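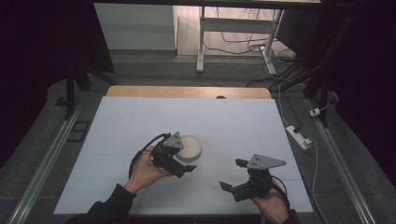
The covering of worktables in Room 434 has been raised at two review meetings, and I would like to settle the matter in writing before the December order is placed. Present practice is to lay one sheet of white paper over the table at the start of each session and to remove it at the end. The sheet does not reach the whole way. A strip of light wood remains exposed along the far edge, with the small half-round hole in it left uncovered, and the paper has faint creases running across its lower half. My question to colleagues is whether we should continue with paper cut to this size, move to a wider roll, or give up paper in favour of a washable cloth. Please reply with reasons, and please keep to the subject of tables. Seating has its own thread.

Fadi Hamdan
Rooms and Fittings

Reply 1
benchside_north
Posts: 18

Thank you for opening this. I should like to record a preference for paper. The cloth supplied to us by Lumier was returned within a month, as it held a fold along the middle and could not be made to lie level. Paper creases as well, but a creased sheet may be thrown away and replaced at very little cost.

On the question of width, I would advise against covering the hole. Our own tables have a similar opening and it is used for leads. When the paper was carried across it, staff cut through the sheet with whatever was to hand, and the wood beneath was scored on at least one table.

Reply 2
K_Brundach_stores

For information, the stores catalogue lists the following:

Skirport white table paper, standard width, 2000 sheets to the pallet
Skirport white table paper, wide, on the roll only
Pîrvu washable cover, white or grey, made to measure

The wide roll must be cut by the user. There is no cutting service at Brundach stores and there are no plans for one. The made-to-measure cover requires a signed drawing of the table, with the position of any openings marked.

Reply 3
Brayden Lachance

I am obliged to disagree with the first reply. Paper is cheap by the sheet and dear by the year. We replace it after every session whether or not it is marked, and a good part of what leaves this building as waste is clean white paper with a crease in it. The Pîrvu cover has been in use on our side of the corridor since the spring. It is wiped down at the end of the day and it has not been replaced. I accept that the Lumier cloth was unsatisfactory. It was a different article, and considerably thinner.

I would further point out that a crease matters in our work. A shallow round dish or lid, such as the off-white one on the table at the head of this thread, may rock slightly if it is set down on a ridge. Anyone who has had to place small items in a straight row on wrinkled paper will know the difficulty.

Reply 4
benchside_north

With respect, I have placed a great many items on paper and have not met this difficulty. A sheet that is smoothed from the centre outwards and fixed at the corners will lie well enough. If Mr Lachance's sheets are lifting, I would ask how they are being fixed.

Reply 5
Brayden Lachance

They are not being fixed, as we no longer use them. When we did, we used low-tack tape at each corner, in accordance with the room instructions.

Reply 6
Fadi Hamdan

I would ask both contributors to keep to the options listed. I can confirm that tape at the corners remains permitted. Tape along the full edge is not permitted, as it marks the wood.

Several colleagues have written to me privately about the aluminium rails at either side of the table. These are outside the scope of this thread. Whichever covering is chosen must lie between them and must not be fastened to them.

Reply 7
m.orrell_cleaning

May I ask that the floor be considered at the same time? Decisions about tables have a way of reaching us afterwards, in the form of scraps.
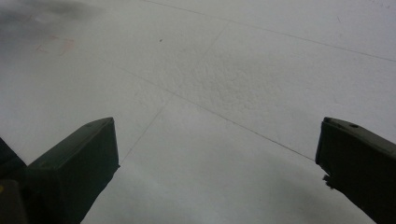
The end-of-day clean is planned on the footing that offcuts are picked up by the people who made them, and that we then sweep and mop. White paper is the worst thing we deal with in this respect. The floor is laid in large squares of a very pale grey, close to white, and under the overhead light a trimming of white paper is easily missed until the mop has gone over it and it has stuck. The seams between the squares are thin and dark, and we use them as our guide, taking one row at a time from the far wall to the door. Small pieces also collect along them. If a wide roll is bought and cut in the room, there will be more trimmings than there are at present. I would request either a coloured paper or a fixed place for cutting, away from the tables.

Reply 8
K_Brundach_stores

Coloured paper is not held. It may be ordered specially, subject to a minimum quantity and a longer wait.

Reply 9
benchside_north

I would be opposed to coloured paper. Pale items need to be seen clearly, certainly, but so do dark ones, and a white ground has been our standard for a long time. A change of colour would mean that this year's work no longer matched last year's. I have no objection to a fixed cutting place. The counter by the stores hatch would serve.

Reply 10
Brayden Lachance

I am in agreement about the counter. I remain of the view that a cover which needs no cutting at all would answer the cleaning team's concern more fully, and I am willing to lend ours to Room 434 for a trial of 2 weeks. It is white. It already has an opening at the rear edge, although I cannot promise that this will fall in the right place on another table.

Reply 11
Fadi Hamdan

The offer of a trial is accepted with thanks. The arrangements are as follows.

The Pîrvu cover will be laid on one table only. The remaining tables will continue with standard Skirport paper, fixed at the corners.
No wide roll is to be ordered in the meantime.
Any trimming of paper is to be done at the counter by the stores hatch, and trimmings are to be put in the bin there before the user returns to the room.
The hole at the far edge is to be left clear on all tables.

Comments on the trial should be posted in this thread and not sent to me by private message.

Reply 12
m.orrell_cleaning

Noted, and thank you. Could the bin at the hatch be one with a lid? The door there is often open and the paper blows out.

Reply 13
K_Brundach_stores

A lidded bin has been put aside and may be collected from the hatch before 4 p.m.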